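Style > Beauty > Skin Deep

Filed under: Features, Skincare, Reality Check

The Serum That Knows Your Skin, Supposedly

The quiz took me 13 minutes. It wanted to know how much water I drink, whether my pillowcase is cotton, and how I feel about my pores, on a sliding scale from "at peace" to "at war." When I was done, Skenel told me I had a skin profile unlike anyone else's and offered to sell me a serum made for it.

I took the quiz again the next morning under a different email address. I said I was twenty years younger, oily where I am dry, and a smoker. The second serum cost the same as the first. When both bottles came, I laid the ingredient lists side by side. The first 6 ingredients matched, in the same order. Further down, one had a little more licorice root and the other had a different preservative. Both smelled like cucumber.

Custom skincare has been sold to us for years now, and the pitch hardly changes. Your face is special. The stuff at the drugstore was made for everybody, so how could it be right for you? Gundau says it with a mirror that takes your picture. Adomaitis says it with a cotton swab you mail back in a padded envelope. Skenel has the quiz, and a welcome card with your first name printed on it in gold.

I asked all three companies how many different formulas they really make. Gundau sent me a press release about its packaging. Adomaitis said the number was "constantly evolving." Skenel, to its credit, gave me a figure: 250. That sounds like a lot until you remember that every customer is supposed to be getting her own.

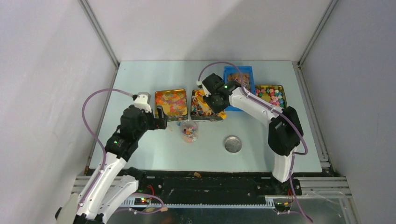
Efthymia Andreadis says I am asking for the wrong number. Most faces would do fine on 5 formulas, in her view, and a company that owned up to that and charged a fair price would have her business for life. Her complaint is with the price of the name on the label. She has used the same plain moisturizer from Ovham since college and sees no reason to tell it about her pillowcase.

I find that hard to argue with. I used the first Skenel serum for a month, morning and night, and my skin looked good. Then I used the second one, the one mixed for a young smoker with an oily forehead, and my skin looked good. My sister borrowed what was left and she looked good too – she has always looked good, which is no help to anyone.

None of this makes it a bad serum. It sinks in fast, it sits well under makeup, and it didn't sting around my eyes. If it came in a plain bottle for a third of the money I would tell you to buy it. I am less sure what I would be paying for with the other two thirds. The quiz, I guess. The gold ink.

Skenel still writes to me under both names. In June it told each of me that my skin's needs had changed with the season and that my formula should be updated. I had not answered any new questions. The update was the same for both of us – a bigger bottle.

Comments

marlo_k: I did the Adomaitis swab twice and got two different "skin types" a week apart. Customer service told me skin is a journey.

Dee in Tucson: Sorry but Skenel is the only thing that ever calmed my redness. Maybe it's the licorice, I don't care, I'm reordering.

paperlantern: Does the Ovham one still come in the tub? My store only has the pump now.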